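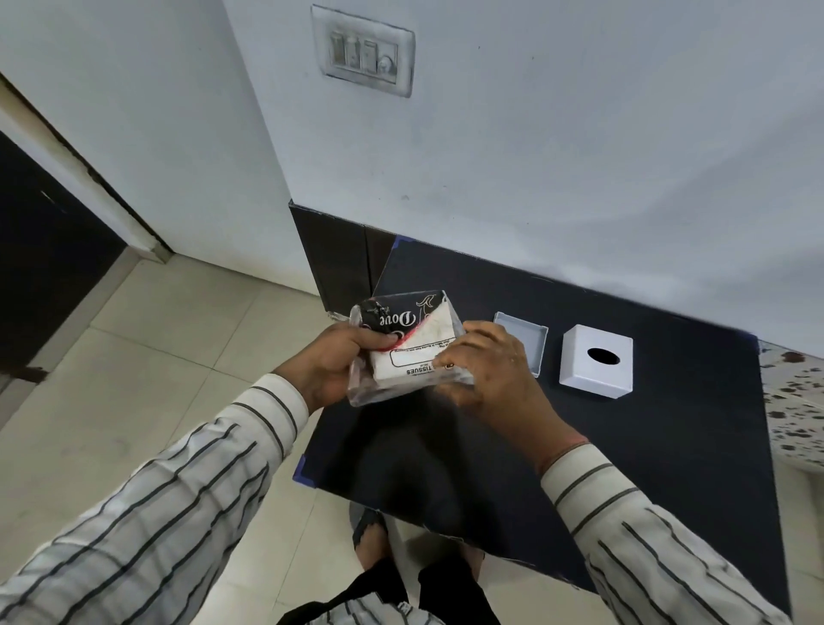 Refill task, wearer's view: a wrapped pack of tissues held over the navy work board, with the tray and lid of the holder beside it.

Skedonmont Refill Set

Summary

Skedonmont is a set of 800 first-person recordings of small restocking jobs, mostly tissue holders, soap trays and paper goods. It was put together by Stivum, which supplies cleaning and room service staff to guest houses and small offices. The set is used to train and test a two-arm refill station that Stivum is trying out in its supply room.

This card covers what is in the set, how it was recorded, and what has changed for the staff since the station arrived. The last part is longer than usual for a data card. The people who did the recording asked for it.

Contents

Each recording covers one job from start to finish. For the tissue task, the steps are:

open the wrapper
take out the tissues
place them in the tray
put the lid on with the opening facing up
put the wrapper in the waste bag

Jobs that went wrong are kept and marked "redo" in the notes column. Please don't filter them out before reading the section on known problems.

File layout

clips/ - one video per job
steps.csv - start and end time of each step
notes.csv - free text from the person who did the job
splits/ - train and test lists, divided by person

How it was recorded

Staff wore a head camera and worked at their normal speed. The tissue jobs were done on a board laid on the floor. Other tasks use a table or a shelf. We did not ask anyone to change clothes, take off rings or clear the space around them. Recording was paid at the regular hourly rate and counted as shift time. A session was limited to 30 minutes, after which the camera came off.

Step times were marked by Ilari Ruotsalainen. Where two steps overlap, such as pulling out the tissues while the wrapper is still tearing, the earlier step is closed at the moment the second hand lets go.

What the station does now

The station handles rigid parts well enough to be useful. It sets trays out, fits lids and stacks finished holders in crates. It does not open plastic wrapping reliably. Thin film slides in the grippers or tears in a long strip that has to be picked off by hand, so a person still opens the packs and passes them over.

What changed for staff

Before the trial, refills were done in the rooms, between making beds and wiping down. Now most holders are filled ahead of time in the supply room and go out on the cart. Room staff swap a full holder for an empty one.

Room rounds are shorter, and there is less bending. On the other side, 2 people per shift are now posted in the supply room, and they open packs for much longer stretches than anyone did before. Sore thumbs came up in the notes often enough that the post is now rotated halfway through the shift.

Roxana Preda, who runs the morning shift, also asked that the station's count not be used to rate people. Stivum agreed to this in writing. The station logs holders finished, with no names attached. No jobs were cut during the trial, and hours stayed the same. What happens after the trial has not been decided, and this card should not be read as a promise either way.

Known problems

Printed text on packs is often upside down to the wearer. Don't use the set for reading labels without checking this first.
Clear film reflects light and its edges are hard to mark.
Left-handed work is rare in the train split.
Brand names on packs were left as they are.

Access and consent

The set is shared with Jekano and Kokkonen for gripper testing only. Anyone who appears in a recording can have it removed by telling a shift lead, with no reason needed. Removed clips are dropped from the next version, and partners are told to delete their copies.

Version 2 fixes the lid step times and adds the notes column - version 1 should no longer be used.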